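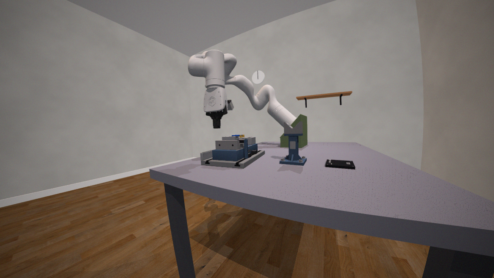
Press Notice No. 137

News and Media > Research > Robotics

30th September
By the Forkotwood Press Office

Simulated workbench helps robots learn to cope when the arm blocks the view

The Forkotwood Institute today publishes the results of a joint study with the engineering firm Plustow and the Takács Laboratory on how robot arms can be trained to handle small machine parts when their own links hide the work. The method, named Skedow, is used entirely in simulation during training. It decides which practice attempts are worth repeating by measuring how much of the task the robot could see at the moment it had to act.

In trials run between the partners, a control program trained with Skedow reached the same standard of placement as one trained in the usual way, using up to 70 per cent fewer practice attempts. The full paper, the simulated workbench and the training software are released together with this notice.

Arms that load and unload workholding equipment are already common in industry. Most follow fixed paths, and a change to the fixture means that an engineer must program the path again. Learned control promises to make such changes easier, but it depends on the robot having a usable view of the part and of the place where the part is to go. On a crowded bench that view is often lost in the last stage of the movement, when the wrist comes down between the camera and the fixture.

Earlier work has tended to treat these moments as noise. Attempts in which the view was blocked were either discarded or mixed in with the rest at random. The Forkotwood team took the view that they should be studied directly, and began in June to build a bench on which the loss of sight could be measured at every step.

The bench is set in a plain simulated room and holds a vise assembly, a pedestal stand and a number of flat plates, with a single arm mounted at the table. The objects can be moved and turned between attempts, and the lighting can be changed so that the arm's shadow falls differently across the working area. For the published study the team prepared 20 bench layouts. Some were used for training, and the remainder were held back until the final tests.

At each step the simulator compares two versions of what a viewpoint would receive: one with the arm present, and one with the arm removed. The difference gives a score for how much of the target is concealed by the robot itself. An ordinary camera in a workshop cannot provide this second version, and it is the main reason the partners chose to carry out the training stage in simulation.

Skedow then uses the score to plan the next round of practice. Attempts in which the target was hidden for a short time and then seen again are given the most weight. Attempts in which it was visible throughout are gradually repeated less often, as the control program has little more to learn from them. Those in which it was hidden from start to finish are set aside until later in training, by which time the program has a better internal record of where things were before they disappeared. 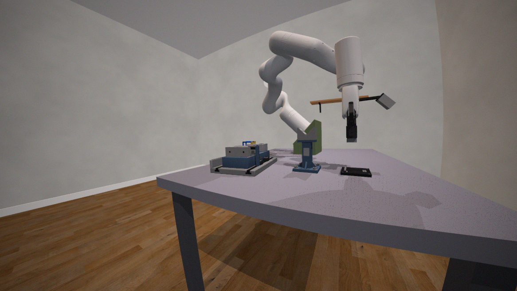
Does the robot need extra sensors to use the method?

The trained program uses the same cameras and joint readings as the program it was compared with. The additional information about hidden parts is available only during training, and nothing needs to be added to the arm afterwards.

The control program also learns how far to trust its own memory of the bench. When the target is in view, it follows what it sees. When the view is lost, it continues from its last good estimate and slows the arm as that estimate grows older. If the estimate becomes too uncertain, the program raises the wrist, looks again and makes a second approach.

This last behaviour was not written into the software. It appeared during training, once the team had introduced a small penalty for contact with the fixture. Early versions of the program raised the wrist far too often and were slow as a result. The penalty was reduced and the trials were repeated, and the figures published today are taken from that later set.

Plustow contributed its knowledge of workholding and advised on which errors matter in practice. A block that is set down slightly out of line may still be gripped correctly by a vise, while one that is tilted may not. The scoring of the trials follows that advice – a tilted part is counted as a failure even where its centre is in the correct position. The Takács Laboratory was responsible for the comparison tests and did not take part in the training work. It received the finished programs without being told which had been produced by which method.

The tests covered the approach to a part, the grasp, the transfer across the bench and the final placement. The approach and the transfer showed little difference between the methods. The gain came almost wholly from the final placement, where the held part and the wrist together cover the place it is meant to reach.
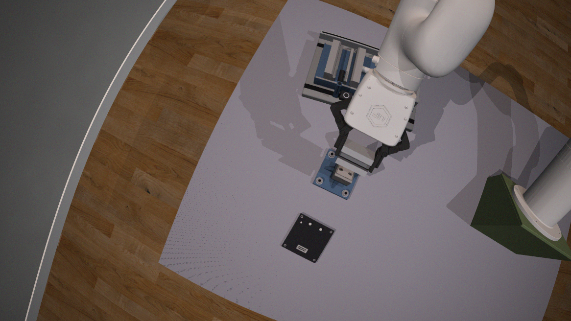
Simulated gripper holding a grey block over the blue fixture plate. Credit: Forkotwood Institute

The study also records where the method does not help. When a part has been moved while hidden, the program continues towards the old position and corrects itself only once the view returns. Shiny surfaces remain difficult, and the simulator's treatment of metal is simpler than the behaviour of light on a real machined face. The team found no benefit from Skedow on benches with very few objects, where the usual way of training was just as quick.

A further limit concerns shadows. In some training layouts the program began to treat the edge of the arm's shadow as a guide to its height above the table. It performed well until the lighting was changed, and then brought the gripper down too early. The lighting is now altered more widely from one attempt to the next, and the paper describes the adjustment in full so that other groups can avoid the same fault.

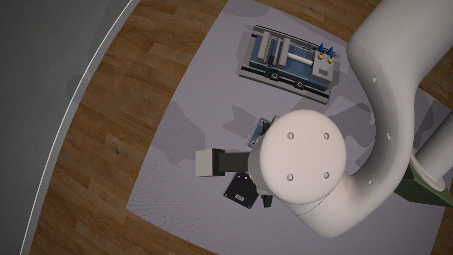
Choosing a viewpoint was the subject of a separate part of the study. The partners had expected that a view from high over the table would prove the most useful, as it takes in the whole working area and is the position most often chosen in small workshops. The results were less favourable. A high view gives a clear account of the bench while the arm is to one side, but it suffers badly once the wrist is over the part. The simulated bench shows the difficulty plainly: the rounded end cap of the arm covers most of the gripper, leaving only small black portions of it in sight, and conceals part of the blue component beside it. Views of this kind received some of the highest concealment scores in the study, and they were also the views for which Skedow made the greatest difference.

A lower view from the side of the table kept the target visible for longer, although it made distances across the bench harder to judge. The best results were obtained when the program was given both. The partners recommend that workshops able to install only one camera should test a side position before settling on an overhead one.

All results announced today come from simulation. Phase 2 of the project will transfer the trained programs to a physical arm at Plustow's site, using a bench built to match the simulated one. The partners will report the results of that phase whether or not they agree with the present findings. The Takács Laboratory will again carry out the comparison.

The release contains the bench layouts, the concealment scoring tool and the trained programs, with written guidance on adding new fixtures. Research groups and teaching departments may use the material without charge. Firms wishing to include it in a commercial product should write to the Institute for terms. Reports of faults are welcome, particularly from users working with arms of a different shape – the concealment score depends closely on the form of the links and has so far been checked on one arm only.

Notes to editors

Skedow is a training method and is not sold as a product. The work was funded jointly by the Forkotwood Institute and Plustow. Plustow had no part in the decision to publish. Requests for interviews and for larger copies of the illustrations should be sent to the Press Office.

Contact: Press Office, Forkotwood Institute | © Forkotwood Institute. All rights reserved. | Back to top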